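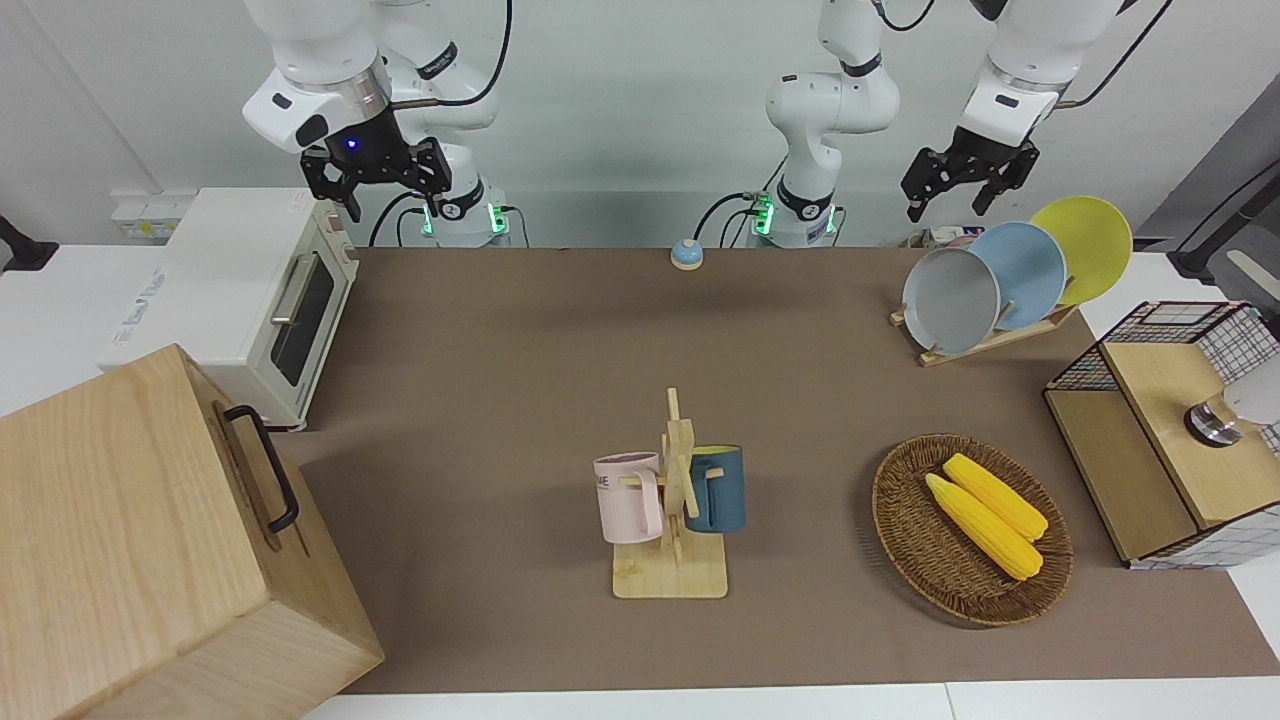 Home Explore Notifications Messages Profile

Term update from the Zurko project at Lellton College. We're the second-year group doing two-arm kitchen tasks for our robotics capstone. I said I'd post how it's going after the first lot of runs, so this is that. Thread.

The brief from the course is short. Pick a set of household jobs, get two arms to do them, and write up the failures as carefully as the successes. Marks are split evenly between the write-up and the demo.

We settled on plates in and out of a dish rack, mugs on and off a mug tree, and ringing a call bell when a job is finished. The bell started as a way of ending each run without anyone touching a keyboard. It's now a scored task, as pressing it turned out to be harder than the mugs.

The problem with the bell is that the dome is round and small and the gripper fingers are narrow. Come down slightly off centre and a finger slides down the side. We now close the gripper fully first and press with both finger ends together. Much better.

Plates. Ours stand up in the rack in a staggered row, so each one partly hides the next from the front. The grasp we wanted was one finger either side of the rim, straight down from above. That works well on the outside plates and badly on the middle one, where there isn't much room for the second finger.

What fixed most of it was changing the order. Take the front plate, then the middle, then the back. We'd been choosing at random because random order looked better in the proposal. Our supervisor asked if a person would do it that way, and that was the end of random order.

Mugs are mostly a wrist problem. You have to tilt the mug so the handle clears the end of the peg, then lift and pull back at the same time. If you only pull, the whole tree comes with it. We put some non-slip under the base after it went over twice in one afternoon.

Different colours of mug also mattered more than we expected. Our first detector was trained almost entirely on dark mugs and ignored a pale pink one completely. Retrained with a better mix and it picks up both.

Numbers for those who asked. We have 3263 recorded runs in total over both terms. A lot of those are bad and we've kept them. The first 1000 were done before we fixed the timing fault (below), so they're flagged and left out of training.

The timing fault: the two arms were logging to separate clocks and drifting apart by up to 270 ms by the end of a long session. You'd play back a handover and one arm would be letting go before the other had closed. We spent two weeks blaming the gripper settings for that.

Everything goes through Gravach now, the logging tool the year above us wrote. It stamps both arms off the one clock and refuses to start if they disagree. The documentation is four lines long but the code is tidy enough to read.

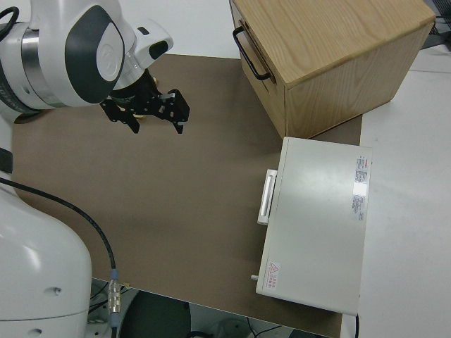 Working over the mat, gripper fingers pointing down.

A word on the mat. We used to run on the bare white tabletop and the depth readings were patchy under the overhead lights. A matte brown surface gave us much cleaner edges on light-coloured objects. If you're setting up something similar, try this before you buy a better camera.

Cables are the other thing. We had a connector work itself out near the table edge in the middle of a run, and the arm stopped where it was holding a plate. No damage, but we now check every plug by hand at the start of a session and sign the sheet.

The sheet has a start column from 2/14/22 onwards. Before that we have only whatever people remembered to put in the group chat, which has made the methods section a bit awkward to write.

Two-arm tasks are still behind. The best single-arm job is the front plate. The worst job overall is passing a mug from one side to the other. The first gripper covers most of the handle, so the second one has to take the body of the mug, and the body is wider and slippery.

We did a block of 222 handover attempts last month just to look at this. Most of the failures were in the release, with the second arm already holding on fine. We'd set the first gripper to open fast. Slowing it down helped, though I don't have a proper comparison yet so I won't quote a percentage.

Someone asked about the toaster oven. The plan is for one arm to open the door by the handle and hold it while the other puts something inside. It stays unplugged, that's a lab rule. So far we've only scripted the approach to the handle and are nowhere near the second half.

Play food is good to practise with, by the way. Same shape every time, doesn't go off, doesn't matter if it lands on the floor. Corn on the cob is awkward in a useful way – it rolls, and it will turn in the gripper if you pick it up too close to one end.

Next up is Huanca, the student manipulation challenge, in June. Teams get an unfamiliar table layout on the day and a short set-up window. That means we need to stop relying on everything being in its usual spot, and at the moment we rely on it a lot.

So the job for the next few weeks is moving things. Rack on the left, mug tree at the back, bell wherever it ends up. We've written up a set of layouts and will work through them in order.

Will post the layout results when there are enough runs to be worth looking at. Questions about Gravach are better asked on the project page, I don't check replies much during marking.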